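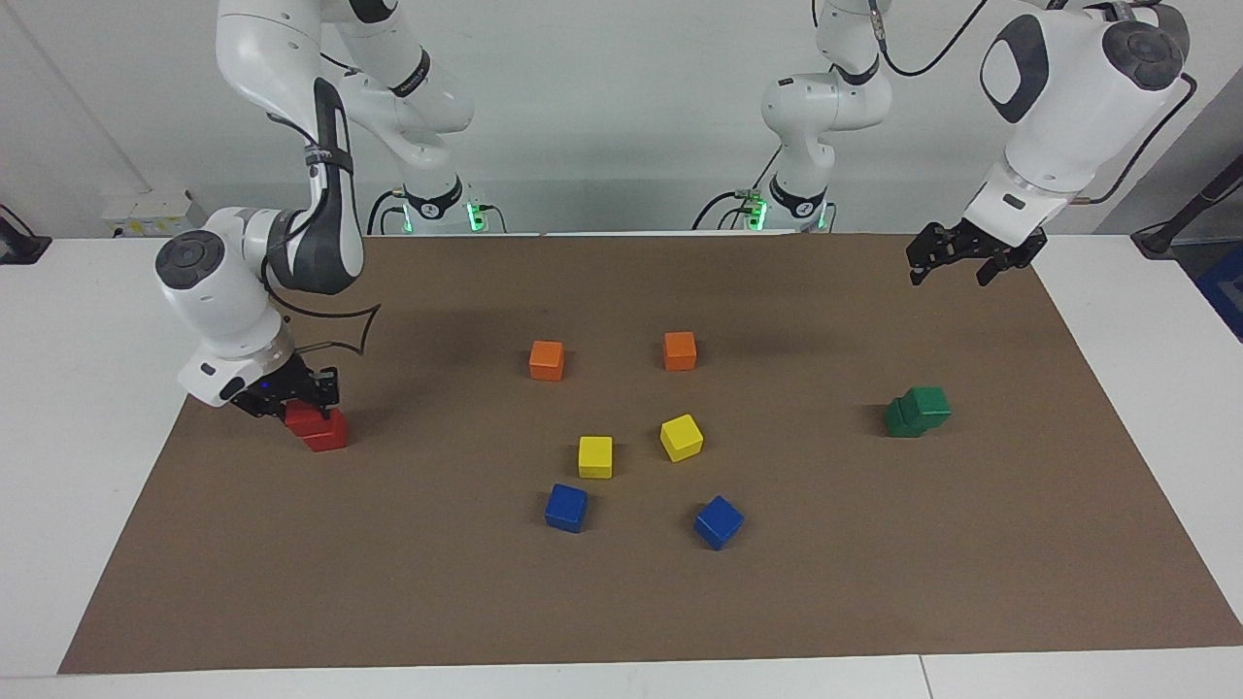
Re: [playshelf] Colored cubes: sort by color, or let them scatter?
25th September

Hi all,

Sorry to be slow with this one, I've had the message starred since it came in and kept meaning to sit down and answer it properly. Quoting the part I'm replying to, the rest was about the spring swap and I've got nothing useful to say there.

> We were given a big tub of plain wooden cubes for the Jaltow room and
> I'm stuck on how to put them out. If I tip the whole lot on the table
> they're on the floor in no time, and the noise drives the reading
> corner crazy. If I set them out in neat towers, the kids knock them
> down and wander off. Does anyone use a mat? And do you bother keeping
> the colors together or is that just for us grown-ups? Also, how do
> you store them? Ours are in the tub they came in and the lid has
> never fit.

Oh, I have opinions on this! We went through the exact same thing at Menddale when we moved the block table over to the window side.

First, yes to the mat, a hundred times yes. Ours is a big plain brown one and it covers most of the white table, with a bit of tabletop left showing. I'd wanted something cheerful with roads and ponds printed on it, and I got talked out of it, and I'm so glad. Red, orange, yellow and blue all show up beautifully against brown. On a patterned mat you lose half your cubes (well, you don't lose them, you just can't see them, and at pick-up time that comes to the same thing). It takes the clatter down too. Cubes dropped on a bare tabletop sound like somebody emptying a silverware drawer.

Second, colors. I used to set everything out in perfect rows and I've given that up. What I like now is pairs, loosely. The layout at the top is pretty much my favorite way to start – two orange at the back, two yellow in the middle, two blue in front, and the red off by itself toward the left. The pairs aren't lined up with a ruler. One of the yellows is turned at an angle and the blues are crooked, and I leave them that way. When I make it too tidy the children seem to think it's finished and it belongs to me. Leave it a little crooked and somebody always wants to straighten it, or add to it, or swap the colors over.

The red is worth a word. Pushing red up against red so they sit side by side gives you a little brick, and with our younger ones that has been the beginning of everything. They see that two small things can be one long thing, and then you get walls, and trains, and a bed for a bear. I put red well apart from the rest on purpose, so there's brown mat in between and it looks like somewhere to go.

How many to put out? Fewer than you think! Our full set is 40 and I haven't had all of them on the table at once since March. I bring out a small bunch and keep the rest close by, and when the first lot has turned into something I ask if they need more. They nearly always do, but by then they know what they want them for. The older group can have a bigger heap from the start. They fight less over cubes than over who gets the middle of the table, and I have no cure for that one.

As for storage, ditch the tub. We have 3 shallow trays from Karimi (the low ones with the rounded corners, I don't remember what they call them) and the warm colors go in one, the blues and greens in another, and the last is for whatever turns up under the radiator. Shallow matters more than anything. With a deep tub the children dig to the bottom, and digging means everything on top gets flung over the side. With a tray they can see the lot. I had lids for a while and stopped using them.

Cleaning: damp cloth, a drop of dish soap, then spread them out on a towel to dry. Please don't soak them. I soaked a batch once and the grain came up all furry, and I spent an evening with fine sandpaper feeling very sorry for myself. The mat gets wiped down and left flat. If you roll it, roll it with the top side out, or it'll curl up at the corners and every tower near the edge will lean.

One thing I haven't figured out is the mat creeping. Ours slides toward whoever is leaning on it, and by lunch it's hanging off the front. I tried a piece of that rubbery drawer liner from Trarura underneath and it held for a few days – then it got dusty and let go. Washing the liner helped some. If anybody has a better answer I'd love to hear it, preferably one without tape, as tape left a line on our last table that I still look at.

And about kids knocking down towers and wandering off, I wouldn't fret. Ours do it too. I've started leaving the fallen cubes exactly where they land for a few minutes instead of swooping in, and quite often one of the quieter children drifts over and starts putting colors together.

I do have a spare mat, same brown, a bit smaller, with one corner nibbled (rabbit, long story). If you're collecting from Menddale for the swap anyway, say so on the list and I'll leave it by the coat hooks with your room name on it. You'd want to measure your table first. Mine was cut for a narrower one, so it may only cover the middle of yours, but that's plenty for two or three kids at a time.

Off to look for a missing green cube,

the Menddale block table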